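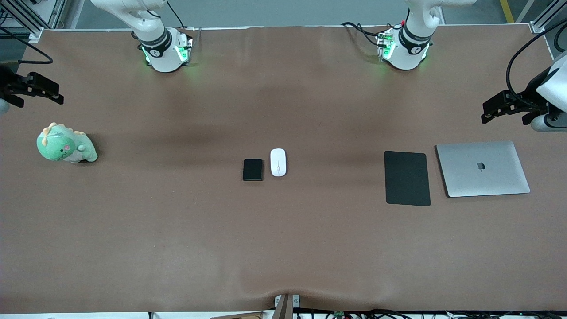 Two-arm table, item 2 layout: plush dinosaur, mouse, mouse pad, laptop.

Two-Arm Software Group
Minutes of the Thursday meeting, 2:00 p.m.

Chair: Rawan Ghanem
Present: control, perception, planning and tooling leads. Rizk joined by phone for items 3 and 4.

1. Minutes of the last meeting

Accepted with one change. The action on joint limit checks belongs to control, and was listed under planning by mistake.

2. Perception

The new segmentation model was run over the full set of logged table views, 3,947 in all. Perception went through the failures by hand and marked 171 as bad enough to stop a pick. Most of these fall into two groups.

The first group is dark objects lying close to each other or close to a gripper. The mouse pad is the worst of them. Its mask bleeds into the shaded parts of the brown mat, and when a gripper is near the edge of the table the black fingers are sometimes joined to whatever is next to them. Perception wants to mask out the arms using the joint positions before the image goes to the model. Control said the joint positions are already published with timestamps, so no new message is needed.

The second group is the laptop. The lid is found without trouble, but the angle comes back wrong when the laptop is turned only slightly. The fitted box snaps to the table axes. Planning asked whether this matters, as the laptop is treated as an obstacle and is not picked up. Perception replied that the box ends up too small at two corners. Agreed to fix the angle and to pad the box until that is done.

The plush dinosaur is found reliably. Its grasp point is less good. The depth points on the belly and the spikes give different surface directions, and the chosen grasp moves between runs on the same logged view. Tooling suggested fixing the random seed so that at least the replays match. Agreed.

3. Planning

Misteo, the planner, now handles both arms in one query. Before this change each arm was planned alone and the second waited for the first to finish. Planning ran 1,000 queries in simulation with targets in the middle of the table. 14 came back with no path. In all of them both arms had been sent to neighboring targets, such as the mouse and the small black item next to it.

Rizk asked why the planner does not put one arm on hold in these cases. Planning said the option exists but the timeout is used up before it is tried. There was some discussion of raising the timeout. Rawan was against it, as the operator screen already feels slow. Decided to try the hold option first whenever the two targets are closer together than a set distance. Planning will choose the distance and report back.

Cables are still not in the collision model. Left open.

4. Control

The arm driver drops its connection if the control computer is busy writing logs. Control traced this to the log writer sharing a core with the driver loop. Moving it to its own core cleared the fault on the bench. The change has not been merged, as it needs a setting in the Fonelon startup file and that file is under review by tooling.

Gripper commands are now checked against the last reported width before they are sent. A repeated "close" is ignored and written to the log.

Rizk asked for the left and right naming to be settled. Parts of the code name the arms from the robot's side and parts from the camera's side, and in the camera view these are opposite. Agreed that the robot's side is used everywhere. Labels on the operator screen will say "robot left" and "robot right" in full.

5. Tooling

Replay in Tisteck can now start from any point in a log. It still loads the whole file first, and long logs take over a minute to open. Tooling will look at reading the index only.

The Fonelon review is to be finished before the next meeting so control can merge.

6. Actions

Perception: mask the arms from joint positions; pad the laptop box; fix the angle.
Perception and tooling: fixed seed for grasp selection in replay.
Planning: hold option for close targets, with a proposed distance.
Control: rename arms in the driver and messages; merge the core change after review.
Tooling: Fonelon review; operator screen labels; index reading in Tisteck.

7. Other business

The June release stays as planned. Rawan will send out the list of open faults.

Meeting closed at 3:10 p.m.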